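**Saturday, bench 2 -- Clostell trial kit, continued**

Picking up where Josué left off. The Clostell "push pack" (their name, not mine) is on loan until the end of July and Marion wants a yes or no before then. So far I'm leaning yes, with grumbles.

Mounting went fine once I found the right hex key. The quick-start sheet has the clamp upside down on page 6, and Osvaldo says the Ganeo version had the very same mistake, so I guess they share a printer! The setup wizard took 17 minutes, 8 of them spent waiting on a license check. I've written to Agnes at Clostell about that.
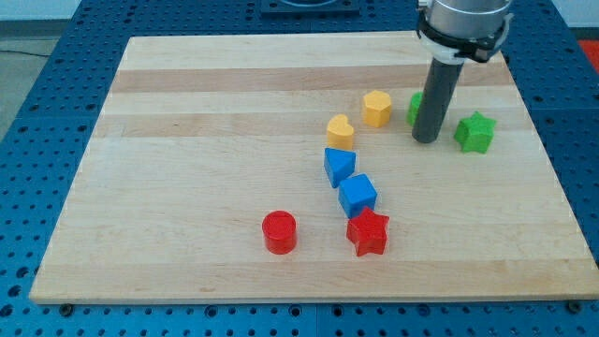

The planner is the part we'd really be paying for, and I like it more than I thought I would. You type in what you want, it proposes a path, you can nudge the path by hand before it goes. I tried a few easy requests first and then got mean with the wording. With two stars on the board, "the star" is a lousy instruction, so I want to see whether it asks red or green or just picks one. Same trick with the cylinders. The rounded rod tip is nice against flat sides but I don't trust it yet on the heart, between those two lobes -- need to try that slowly.

Grumbles: logs are saved in their own format, and the export tool crashed on me twice. Support is email only. Price is okay for the base pack, silly for the extra tips (Fabbri would turn us one for less, I'm sure of it).

To do Monday: rerun the 16 star prompts with the speed turned down, ask Agnes about plain CSV logs, and get my hex key back from Osvaldo.

-- Rosalba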